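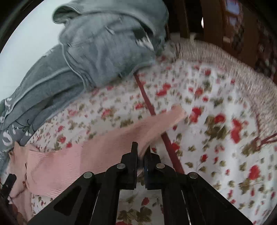 Wiroj Kongkaew says I should quit folding on the bed and buy a proper table, and he may be right, but I've sorted laundry on a rose-print sheet my whole life and my back has made its peace with it.

So, Thursday clothes thread, for the three of you who asked! Today it's the pink crinkly piece with the tiny buttons and the gray-blue one with the piping and the white flowers.

Crinkled fabric first. Please don't iron it. I did that once, back when we lived in Rascombe, and it came out a full size bigger and flat as a napkin (I wore it to paint the porch after that). Now I just smooth it with my hands, do up every other button, and roll it loosely from the bottom.

Piping is fussier. I lay the seams together so the trim runs straight, sleeves in to the middle, and anything with a hood gets the hood tucked down last, like an envelope. My mother did it the other way and we argued about it every June when the winter things went up to the closet.

Everything that's going to my sister in Finitville gets its own pile, and I'm up to 17 pieces, which she doesn't know yet. Sorry, Dee!

Wiroj, if you're still reading, the folding table at the Clalton thrift store was 22 dollars and it wobbled. I did look. Socks tomorrow, if I can find the mates.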